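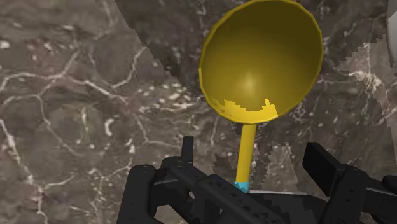
Yellow ladle, marbled surface

Soup ladle size for a village lunch, how many portions??

Posted by Nouhaila Filali

Hi all, bit of a rush as I need to order stuff tonight. Doing a soup lunch in August (yes I know, soup in August, it was voted on) at the hall in Tanoli and I've been put in charge of the food. Last year they ran out before half the queue had eaten and I do not want that on my head.

Recipe I've got is leek and potato, makes 2 litres, says "serves 6 to 8" but doesn't say what a serving is. Is it one ladle? Two? My ladle at home has no markings on it at all. We've sold 282 tickets so far. Bowls are the Custo ones, the packet says 605 ml to the brim, which seems massive for soup when there's bread and a pudding coming after.

So what I need to know
- how much soup per person
- how do I work out what my ladle holds
- can I just multiply the recipe up or does it go wrong

Also the hall cooker is an old Dundberg with one decent ring and three rubbish ones, if that makes any diference. Any help gratefully received, will be checking back about nine once the kids are down.

Guilan Jia

Did school dinners for years so will have a go.

Portion first. With bread and a pudding you want 250 ml each, 300 if it's the only hot thing. Don't go by the bowl. Fill those bowls to the top and people will leave half of it and slop the rest down the stairs.

282 people at 250 ml is 70 and a half litres. Call it 78 so you've got some over for spills and seconds and whoever turns up without a ticket. Your recipe at 2 litres would be 39 batches, so you see why you can't do it on the day on one ring.

Measuring the ladle. Fill it with water level to the rim, tip into a measuring jug, read it off. Do it three times as you'll never fill it the same twice. Most kitchen ones come out between 90 and 120 ml. If yours is 120 then two scoops a bowl and you're there. If it's 90 you'd be at three scoops and the queue will crawl. Buy or borrow a 250 catering one and it's one scoop, done. Get two the same so both sides of the table give out the same amount or you WILL hear about it.

Multiplying up: leeks, potatoes, stock all fine. Salt no. Put in half of what the sums say and taste. Same with pepper and bay. Go easy on the liquid too, a big pot loses less to steam than a small one so it comes out thin. Hold back a tenth of the stock and add at the end if it needs it.

Make it the day before in several pots in different kitchens. Cool it FAST, shallow trays, into the fridge within an hour or two. Don't leave a big deep pot on the side overnight, the middle stays warm for ages. Reheat till it's properly bubbling and stir right to the bottom, potato catches.

Cream goes in last, after reheating. Or leave it out and put a jug on the table.

pletirov_allotments

just do 700 ml each and nobody goes hungry. we had loads left over and froze it

Nouhaila Filali

700 is more than the bowl holds!! But thank you.

Guilan that's brilliant, exactly what I needed. Just done the water thing and mine's 110, so two scoops is 220 and a bit of a splash. Going to ring round for the bigger ones anyway. Three people have offered their kitchens and my sister in law has trays. Will leave the cream out, two dairy free on the list already and I bet theres more.

Does anyone know if you can freeze leek and potato without it going grainy? Might start early.

Guilan Jia

It goes a bit grainy yes. Blend it again once it's thawed and hot and it comes back together. Freeze without the cream.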